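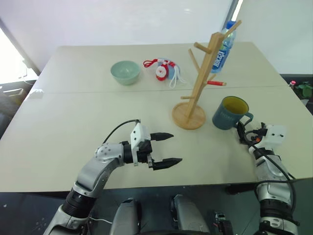 How to read a quarterly report before you buy a stock

27 Sep 2024

You don't need an accounting background to get something useful out of a quarterly report. Set aside an hour, and have the same quarter from last year open next to it. I'll use Grilonside, a pump and valve maker I own 100 shares of, as the running case.

Step 1. Get the filing itself
Go to the investor page and download the full report. The press release is shorter, but it usually leads with whatever number looks best. Grilonside's June quarter release opened with "adjusted" earnings, and the plain figure was on page 5.

Step 2. Compare revenue with the same quarter a year ago
Equipment sales are seasonal, so the previous quarter doesn't tell you much. Check whether any growth came from a purchase. Grilonside bought Cutudeo last year, and most of the added sales came from there. Look for a line called "organic growth" or similar.

Step 3. Look at cash from operations
Open the cash flow statement. If profit is going up while operating cash goes down, find out where the money went. Often it is inventory or unpaid customer bills, and both are on the balance sheet.

Step 4. Check the debt
Find the note on borrowings and write down what comes due in the next two years. Compare it with cash on hand. A company like Undix, with a $400 million note due and little cash, will have to refinance at whatever rate it can get.

Step 5. Read the order backlog
Not every company reports one. If yours does, see if it is growing faster or slower than sales. Watch for a change in how it is counted - Thambiah started including service contracts and the total jumped.

Step 6. Decide on a size
Write down the most you are willing to lose before you place the order. On a $2000 position, a drop of one quarter is $500. If that is too much, buy less.

Keep your notes in one file per company and add to it each quarter.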